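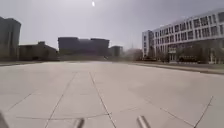

Edit Sárközi
Moderator, Streets and Public Space board

Thread: Lirnmont plaza — resurface or leave it?

The city has put the plaza on the April agenda. As I read the packet, there are two options. One is to lift the paving on the north half and relay it on a new base. The other is to reseal the joints and do nothing else for now. The area in question is 2870 square meters. Please keep this thread to the paving. There is already a thread for the parking garage.

My own view is that resealing is enough. I walk across it most days and I have not tripped yet.

brelis_commuter wrote:
You walk across it in daylight. I cross it at 5 in the morning to get the first bus and there are at least a couple of spots near the Rafferty Street steps where one edge sits higher than the next. I caught my toe there in the winter. Relay it.

tmoss wrote:
Relaying means fencing off half the plaza for a whole summer. The lunch trucks will go somewhere else and they may not come back. Same thing happened at Endberg when they did the station forecourt.

brelis_commuter wrote:
The trucks came back to Endberg. I was there last week and bought a sandwich from one.

tmoss wrote:
One truck. There used to be a row of them.

gradeandlevel wrote:
I did flatwork for a long time before my knees quit, so take this for what it is. Whether to reseal or relay depends on the base, and you can't judge the base by looking at the top. If water is getting under there and washing out the bedding, new sealant buys you a few years and then you are back where you started. If the base is sound, pulling it up is a waste of money. Did the packet include any cores or test pits?

Edit Sárközi wrote:
Page 183 of the packet has a table of test pits. Most are marked "satisfactory." The ones by the steps are marked "further review." I can't find the further review anywhere.

gradeandlevel wrote:
Then that is the question to ask at the meeting. Fix the part by the steps and leave the rest alone.

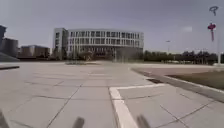

The plaza at Lirnmont, with the white stripe in the paving.

olive_k wrote:
Whatever they do, I hope they put some trees in while they have it open. It is miserable out there in July. My mother is 80 and she goes the long way down Rafferty Street just to stay in the shade.

tmoss wrote:
Trees are a separate budget. Also roots and paving don't mix.

gradeandlevel wrote:
They mix fine if you give the roots enough soil. It costs more up front. People skip it and then blame the tree.

olive_k wrote:
It should not be a separate budget if it is the same hole in the ground.

Edit Sárközi wrote:
I'll allow trees in this thread as long as it stays connected to the work. I have emailed the city engineer's office to ask for the further review on the test pits by the steps — if they send it I will post it here.

brelis_commuter wrote:
Thanks. Can you also ask if they plan to do anything about the lighting by the steps? Half my problem is that I can't see the edge.

Edit Sárközi wrote:
Added to the email.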